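Home — Opinion — Design — Letters — Archive — Subscribe

The cable belongs on the table

By Kevser Uysal
Tue 1 June

I have shared a studio for 14 years with people who make architectural models, and in this time I have heard one sentence more than any other: "Can you please take that off the table, the client is coming." The word "that" never means a model. It means a charger, an extension lead, a box of blades, a cup. The models stay and the rest of our working life goes into a drawer, where it becomes one big knot.

I want to argue against the drawer.

I should say first that I am a tidy person. I was raised in a house where the tablecloth was ironed on both sides, and I still fold my plastic bags. So my opinion does not come from laziness, although my colleagues at Pateo have suggested this in a friendly way. It comes from many years of looking at tables on which people work, and at tables on which people pretend that they don't.

The second kind is now everywhere. Every office I visit has a big beautiful surface with nothing on it, or with one model placed exactly in the center like a cake. The electricity comes from a small metal lid in the floor that breaks your fingernails. Last January I visited a firm where the meeting table had cost over 4000 euros, and I was asked to hold my laptop on my knees, as the charger would spoil the view. I held it on my knees. After one hour the battery was finished, and so was the meeting.

I understand where this comes from. An architectural model is a very quiet thing. It has no color, or only one color, and it asks you to imagine that you are small. If you put a bright plastic object next to it, the bright object wins. A colleague, Žukauskas, who taught me how to cut thin strips without crying, believed that a model needs "air" on all sides, the same as bread needs it when it cools. He cleared the table each evening with his forearm, like a man pushing snow.

But I think he was wrong about the air, and I have come to this opinion slowly. A model with nothing near it looks finished even when it is not. The client sees it and becomes polite. He says that it is very nice. He does not touch it and he does not ask why the entrance is on that side. When the same model stands among the things that we use to make and show it, people lean on the table. They say "what if." They pick up whatever is near and put it where the parking should be. I have seen a good courtyard begin as an eraser.

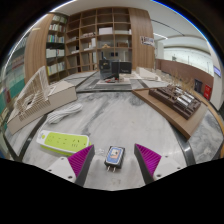
Models and mains on the same marble: a white lattice form, a dark brown block model on its board, and the green power strip between them.

I like a table such as this one very much. The white model has all its thin ribs, and it must live beside a power strip the color of a lime. Is the model weaker for it? To my eye the slats look even finer next to that bright green. The small black adapter with its blue label also gives me something that no empty surface can give, a size that my hand already knows. I don't need a little paper man to understand how big the model is.

There is also the practical side, and here I am less poetic. We need electricity. We need it for the lamp, for the glue gun, for the laptop and for the telephone of the client, who always arrives with four percent. A power strip on top of the table can be reached by everybody. A power strip under the table can be reached by the youngest person in the room, who must go down on her knees in front of strangers. I was this person for four years. I know the underside of many famous tables.

Somebody will answer that there are now nice solutions. It is true. Trovico sells a cable box with a lid, and Plakard, from whom we buy our boards, once gave us fabric sleeves in three shades of gray. I tried both. The box was full in a week and nobody could close it. The sleeves made each cable as thick as a sausage, and when one cable had to come out, all of them had to come out. A cable in loose loops, lying on the table, takes less space than all this hiding and can be picked up with one hand.

I make some exceptions, of course. Cups should be far from anything made of card. Blades need a proper holder, closed. And a cable should not go over the edge of the table at the place where people walk; I have seen a housing block for 200 families pulled to the floor by somebody's left shoe, and the silence after it was long.

Inside these limits, I ask for a little courage. Next time the client is coming, leave the charger. Leave the extension lead too, also if it is an ugly one, also if it is green. Wipe the dust from the table and push the chairs in. Nobody who builds a house for real will be shocked to learn that it needs sockets.

My studio has still not accepted this. We have a meeting with a new client on Thursday, and I already saw that the drawer is open.

Comments (4)

marta_k
I agree about the floor lids!! Ours has a sharp corner and we all have the same small scar.

Old draftsman
Sorry, no. The table is for the drawing. When I trained, even your elbows were not welcome on it.

Benno
What about people who must photograph the models? I spend half my evening removing white cables from pictures. Please keep the drawer.

teal_ruler
The youngest person under the table was me until last month. Sending this to my boss, who will say it is very nice.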